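Home Robots Need a Kitchen Rule Before They Need a Kitchen
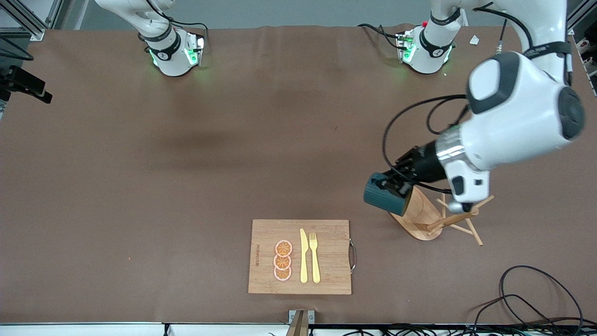
Page last changed: Mar 15, 2023

Putting a mug on a wooden stand is a small job. A person does it while talking on the phone. A robot arm has to bring the mug in on its side, line it up, and let go at the right moment, and a lot can go wrong in the last inch. I have spent a good part of my working life around machines like this, and I think the people who build them are getting better at the job faster than the rest of us are getting better at deciding what counts as doing it safely.

My argument is simple. Any two-armed robot that is meant to handle dishes, food or cutlery near people should be tested against a written household rule, and the rule should be public. Right now most shops write their own, if they write one at all.

I'll start with what exists in Lesdale, where I work. The Harlow building has a shared set of bench rules that runs to 5 pages. It covers who may stand inside the reach of an arm, where the stop button goes, and how fast an arm may move when a person is close. Those are good rules. They came out of factory practice, and they show it. They say nothing about a cup with a chipped rim, or what the arm should do if a knife is lying where its other hand needs to go.

A household rule would have to deal with things like that. It should say how hard a gripper may squeeze a mug. It should say that an arm holding something breakable stays low over the table and does not swing out over the edge. It should say what happens when the power drops with an object in the grip. On some arms the fingers hold and on others they relax, and a buyer has no easy way to find out which before the first broken dish.

It should also cover cables. I know this sounds like a minor complaint. Black cables loop around the forearm and trail across the table in a great many labs, and everybody gets used to them. A loose loop can catch a peg or a handle. It can pull a plate. In a lab you learn to watch for it. In a house with a four-year-old, watching for it is not a plan. Any robot sold for home use should have its cables run inside the arm or tied down along it, and the test should be done with the machine in the same state the customer will get it.

Then there is the matter of counting. Agudelo, a maker of arms, put out a report last December on 2000 tries at a set of table tasks. I was glad to see it. The trouble is that a try was marked as good if the object ended up in the right place. A mug that banged into the post and then settled on its peg scored the same as one that was set down gently. A fair standard would score contact along the way, and would list drops separately from misses. It would also say how many times a person stepped in to help.

The other side has a case. The people at Skiltport, who have been working on a draft of their own, say that rules written too early lock in whatever the first machines could do. They have a point. Their draft has 818 separate items in it, though, and I can't imagine a small shop getting through it. A short rule that people follow would do more good this year.

Mine would start with 3 parts: grip and release, cables, and honest scoring. Food contact can come next, once there is agreement on how a gripper should be cleaned between the cutting board and the cups. I would ask every shop in the Harlow building to try the first part on its own bench and write down where the wording fails. Then change the wording and try again.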